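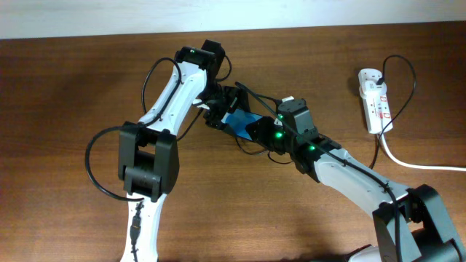 Septiembre | Por greton_en_el_taller
1354 lecturas | Compartir (200)

Sábado, cuatro de la tarde, y yo otra vez con un destornillador en el bolsillo y sin haber comido. Así van mis fines de semana desde que me apunté al club de robótica de la facultad aquí en Cáceres, y no me quejo, ¿eh? Bueno, un poco sí.

Os debía una entrada sobre Faltov, que es como hemos bautizado el proyecto de este curso (el nombre salió de una votación a mano alzada y yo había votado otra cosa). La idea cabe en una frase: que un brazo coja un objeto y se lo pase al otro sin que se caiga. Cuando lo propusimos me pareció hasta flojito. ¡Si eso lo hace un crío! Pues llevamos semanas con ello y sigo soñando con pinzas.

El primer problema es ponerse de acuerdo en dónde se encuentran. Cada brazo tiene su propia idea de dónde está el centro de la mesa, y si la calibración va torcida uno cierra la pinza en el aire mientras el otro sigue agarrado tan feliz. Recalibramos al empezar cada sesión, y otra vez después de merendar, porque siempre hay alguien que le da un rodillazo a la mesa.

El segundo es cuándo soltar. Si el que entrega abre demasiado pronto, al suelo. Si abre tarde, los dos tiran a la vez y los servos empiezan a quejarse con un zumbidito que ya reconozco desde el pasillo. Ahora mismo tenemos puesta una espera de 900 milisegundos entre que cierra el segundo y abre el primero. Probamos con 200 y fue un festival. Mi apuesta es que se puede bajar bastante, pero en el grupo hay división de opiniones y de momento gana el bando prudente.

Y luego está lo de con qué practicar. Empezamos con tacos de espuma, que lo perdonan todo, y de ahí hemos ido subiendo hasta el móvil. Un móvil resbala, pesa más de lo que una piensa cuando lo coges por una esquina, y encima da miedo. Hay que ofrecerlo en diagonal, para que la otra pinza tenga por dónde entrar sin chocar con la primera. Me pasé una tarde entera con ese ángulo.

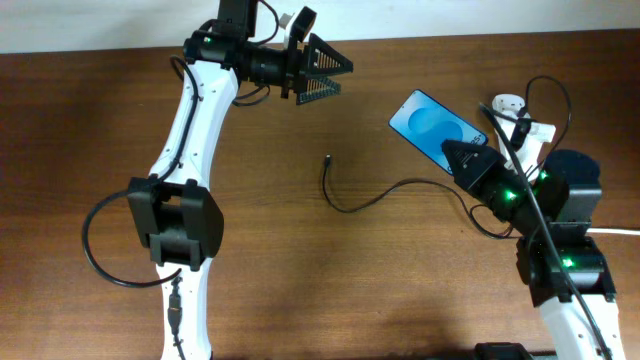 El derecho sujeta el móvil por la esquina y el izquierdo, con la pinza abierta.

De los cables mejor ni hablo - bueno, sí, hablo. Mi tarea oficial para esta semana es ordenarlos. Cuando un brazo se estira del todo, el cable tiene que tener holgura, pero si le dejas demasiada acaba enganchado en el codo. He probado con bridas, con velcro y con cinta de la fea. El velcro va ganando.
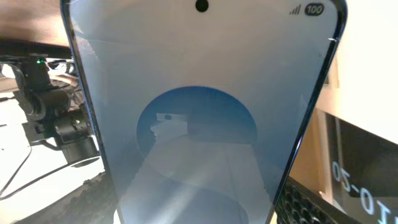 Lo que más me está costando, y eso que venía de programar, es tener paciencia con las repeticiones. Cambias un numerito, lanzas la prueba 3 veces, apuntas, cambias otro numerito. La hoja de cálculo ya tiene más pestañas que mi navegador. Pero luego sale un traspaso limpio, de esos en los que el primer brazo suelta y se retira despacito, y nos ponemos a gritar todos como si hubiera marcado alguien.

Queremos llevarlo al encuentro de estudiantes de Lundport, si nos aceptan la propuesta. Todavía falta escribirla (me toca la parte de seguridad, viva yo) y grabar un vídeo decente con varios traspasos seguidos, sin cortes. Si alguien que me lea ha montado algo parecido con dos brazos y tiene trucos para sincronizarlos, que me los deje en comentarios, por favor. Pago en croquetas.

La próxima entrada irá de los topes de par de las pinzas, que tengo apuntes para aburrir. Ahora me voy a cenar.

7 comentarios | Compartir | Guardar

Este blog utiliza cookies propias y de terceros. Si sigues navegando, entendemos que aceptas su uso. Aceptar | Más información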